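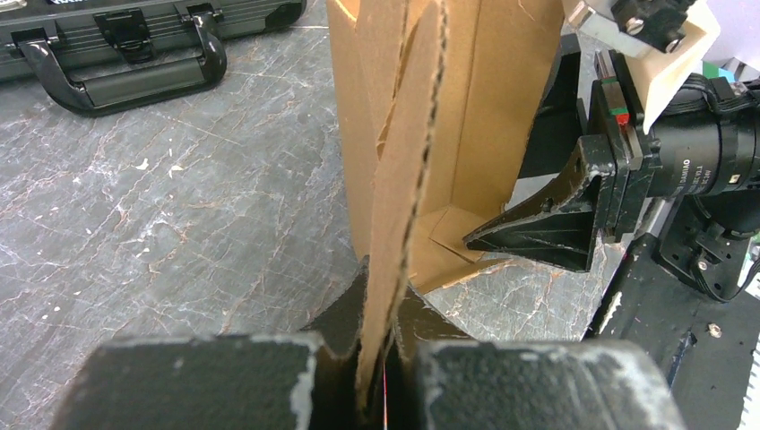
Teodor Engström asked last month why we still change the finger pads by hand feeling and not by a calendar, and whether somebody could please write down how it is done on the two-arm cell. It is a fair question. I look after this cell since May, so I try to answer it in this item.

The pads on our grippers are flat and black, and the coating suffers first along the top edges. Cardboard is harder on them than most people expect. When the edges become whitish and small chips show, the fingers can still pinch a narrow strip of corrugated board, so a worn pad is easy to leave for another week. My rule is now this: scuffed is allowed, chipped goes on the list. A pad with the chip on the pinching face is changed the same day.

We tried the calendar before. At Gamard they change every 1000 grips, and we copied the number, but our work is too mixed for it. A shift of folding boxes and a shift of soft bags do not wear the same pad. Now I check at the start of each shift, with a lamp from the side, and I write the result in the notebook on the Vaso shelf.

For the change itself you need 26 minutes if the new pads are already cut. Stop the cell, take away the power from both arms, and wait until the fingers can be moved freely. Remove the old pads and clean the glue with alcohol. Please do not scrape with a blade — we have two fingers with deep lines from this. Press the new pad for 4 minutes under the small clamp. After power is back, close the fingers empty, set the zero again, and do 2 test grips with a piece of waste cardboard before you give the cell back.

While you are there, look also at the cables. They should hang with a little slack at every joint position, and nothing should come into the gap when the fingers close. The rail on the second arm gets only a dry cloth. Oil and paper dust make a paste there, and Gerneo had to clean it out for us in the winter.

New pad sheets come from Yalçınkaya and are in the lower drawer, together with the cutting template. When you open the last sheet, write it in the notebook, as delivery is slow. I would also be glad to hear from the evening shift if the lamp check finds something different from what I find in the morning.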